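Abwasch. Ein Plädoyer für das Becken

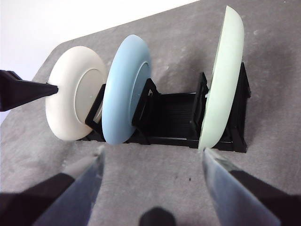

Zuletzt geändert: Dienstag, 16:40 Uhr

Halb elf abends, die Gäste sind weg, der Topf mit dem Risotto steht noch auf dem Herd. Boden angesetzt, natürlich. Wer jetzt einen Geschirrspüler hat, räumt ein. Wer keinen hat, lässt Wasser ein. Ich gehöre seit dem Umzug im Juli zur zweiten Gruppe, unfreiwillig erst, inzwischen mit einer gewissen Sturheit.

Die neue Küche: schmal, Fenster zum Hof, ein Becken, kein Anschluss. Der Vermieter meinte, man könne da was machen. Man konnte dann doch nichts machen. Die Leitung liegt auf der falschen Seite, die Wand dazwischen trägt, und der Installateur von Jacobs, dem Betrieb unten an der Ecke, hat den Kopf geschüttelt, bevor er die Tasche abgestellt hatte. Kostenvoranschlag: 1.000 Euro, ohne Gerät. Danke, nein.

Also Spülen von Hand. Wie früher bei meiner Großmutter, die zwei Schüsseln hatte, eine zum Waschen, eine zum Klarspülen, und dazwischen eine Ordnung, gegen die kein Enkel ankam. Gläser zuerst. Dann Besteck. Dann Teller, dann alles Fettige, und die Pfanne ganz am Schluss, wenn das Wasser sowieso schon grau war. Ich hab das jahrzehntelang für Schikane gehalten. Ist aber einfach vernünftig. Wer mit der Pfanne anfängt, kriegt danach kein Glas mehr klar, da kann man polieren wie man will.

Zum Wasser. Heiß, so heiß wie die Hände es aushalten, und dann eine Spur kühler, weil man ja länger drin bleibt als gedacht. Spülmittel: weniger. Noch weniger. Die meisten drücken auf die Flasche, als gälte es einen Brand zu löschen, und wundern sich dann über Schlieren. Ich nehme zur Zeit das von Lalerell, aus dem Unverpacktladen, riecht nach fast nichts, schäumt schlecht, löst Fett trotzdem ordentlich. Schaum ist ja sowieso hauptsächlich Optik. Muss man sich dran gewöhnen, zugegeben. Die ersten Abende dachte ich, die Teller seien noch schmutzig.

Bürste oder Schwamm, da gehen Freundschaften drüber kaputt. Ich: Bürste. Holz, Naturborsten, Kopf zum Wechseln. Der Schwamm liegt nass am Beckenrand und fängt nach einer Woche an zu riechen, man riecht es selbst als letzter. Für Gläser taugt die Bürste allerdings wenig, da nehme ich ein Baumwolltuch. Für Angebranntes Natron, einweichen, über Nacht stehen lassen und vor dem Schlafengehen nicht mehr hinschauen.

Trocknen. Der eigentliche Streitpunkt.

Fraktion eins trocknet sofort ab, mit dem Geschirrtuch, am liebsten zu zweit, einer wäscht, einer trocknet, und dabei wird geredet. Fraktion zwei lässt stehen. Luft macht die Arbeit umsonst. Ich bin Fraktion zwei, mit Ausflügen. Besteck trockne ich ab, sonst gibt es Flecken auf den Messern. Teller nie. Teller gehören hochkant in den Ständer, mit etwas Abstand, fertig, morgen früh sind sie trocken. Flach gestapelt steht das Wasser im Fußring, und dann zieht man am nächsten Tag einen Teller aus dem Schrank und hat eine Pfütze auf der Tischdecke.

Überhaupt der Fußring. Bei billigem Porzellan ist der unten oft unglasiert, rau, zieht Wasser, wird mit den Jahren dunkel. Bei Tellern vom Flohmarkt immer erst umdrehen. Mit dem Finger drüber. Kratzt es, kratzt es auch auf dem Tisch und auf jedem Teller, der im Schrank drunter liegt. Man kann das abschleifen, feines Nasschleifpapier, geht in ein paar Minuten, ich kenne nur niemanden der es wirklich tut. Ich auch nicht. Schleifpapier ist gekauft, liegt in der Schublade.

Abtropfständer also. Ein Kapitel für sich und ein erstaunlich teures, wenn man nicht aufpasst. Im Einrichtungshaus stehen Modelle, die aussehen wie kleine Brücken, Edelstahl, mit Ausguss, mit drehbarem Ausguss, mit Halterung für Weingläser, die dann doch niemandem passt. Ich hatte so eins für ein paar Wochen. Zwei Etagen, von Curar, schönes Ding, und von der oberen tropfte es auf die untere. Wieder verkauft. Danach ein einfacher für 5 Euro, Wühltisch, und der tut was er soll. Worauf es ankommt: Schlitze, die breit genug sind auch für tiefe Teller. Füße, damit unten Luft rankommt. Und dass man das Teil unter den Hahn halten und abschrubben kann, denn in den Ecken setzt sich Kalk ab, dann Schmier, dann etwas, dass man nicht benennen möchte.

Holzständer sind hübsch. Zwei Winter, dann schwarz an den Fußpunkten. Wer unbedingt will: ölen, und an die Luft stellen, wenn er gerade nicht gebraucht wird. Wann das in einem Haushalt ohne Maschine sein soll, weiß ich auch nicht.

Und die Umwelt? Kommt immer, die Frage. Ja, eine volle Maschine im Sparprogramm braucht meist weniger Wasser als jemand, der unter laufendem Hahn spült. Laufender Hahn ist auch kein Spülen, das ist Verschwendung mit Bürste. Zwei Becken oder Becken plus Schüssel, dann sieht die Rechnung schon anders aus. Und halbvolle Maschinen, Vorspülen unterm Hahn, das Intensivprogramm für drei Kaffeetassen, gibts ja auch alles. Ich führe diese Debatte nicht mehr bei Tisch. Sie dauert 20 Minuten und danach steht das Geschirr immer noch da.

Was mir mehr auffällt: was sich sonst ändert. Man kocht anders. Man nimmt einen Topf weniger. Pasta und Gemüse im selben Wasser, nacheinander. Das Schneidebrett wird abgewischt und gleich nochmal benutzt, der Löffel zum Probieren ist den ganzen Abend derselbe. Man kauft auch anders. Im Frühjahr stand ich noch vor einem Service bei Claltetora, handgedreht, Rillen innen, sehr schön, und dachte nur: Eigelb. In jeder einzelnen Rille. Stehen gelassen. Glatte Teller, runder Rand, keine Kante, an der die Bürste hängen bleibt, mehr verlange ich nicht. Dass sie zusammenpassen, auch nicht.

Und dann ist da die Viertelstunde selbst. Hände im warmen Wasser, Telefon im anderen Zimmer, Radio an. Abends läuft auf meinem Sender diese Sendung mit alten Hörspielen, von der ich jetzt sehr viele Mittelteile kenne. Ich will da gar nichts überhöhen. Meditation ist es nicht, es ist Abwasch, und an manchen Abenden ist es mir schlicht zuwider und bleibt stehen bis zum Frühstück, mit angetrocknetem Käse und allem. Aber an den anderen Abenden ist hinterher was erledigt. Sichtbar. Kann ich von meinem Postfach nicht sagen.

Besuch reagiert übrigens verschieden. Die einen springen sofort auf und wollen helfen und wissen nicht wohin mit den Sachen. Die anderen bleiben sitzen und reden lauter, damit man es in der Küche hört. Beides in Ordnung. Nur bitte nicht die scharfen Messer ins trübe Wasser legen. Die kommen daneben, auf die Ablage, Klinge zur Wand, und werden einzeln gewaschen. Ich habe einen Schnitt am Daumen, der das belegt.

Noch ein paar Kleinigkeiten, ungeordnet. Gusseisen ohne Spülmittel oder mit sehr wenig, dann sofort auf die warme Platte, sonst Rost. Holzbretter nie liegend trocknen, immer auf die Kante. Thermoskannen mit einem Löffel Natron und heißem Wasser füllen, offen stehen lassen. Milch und Ei kalt vorspülen, heiß wird das Kleister. Knoblauchpresse sofort, wirklich sofort. Und die Geschirrtücher bei 60 Grad, ohne Weichspüler, der macht sie glatt und dann nehmen sie nichts mehr auf.

Handcreme neben das Becken stellen. Im Bad vergisst man sie.

Der Risottotopf weicht jetzt übrigens seit gestern.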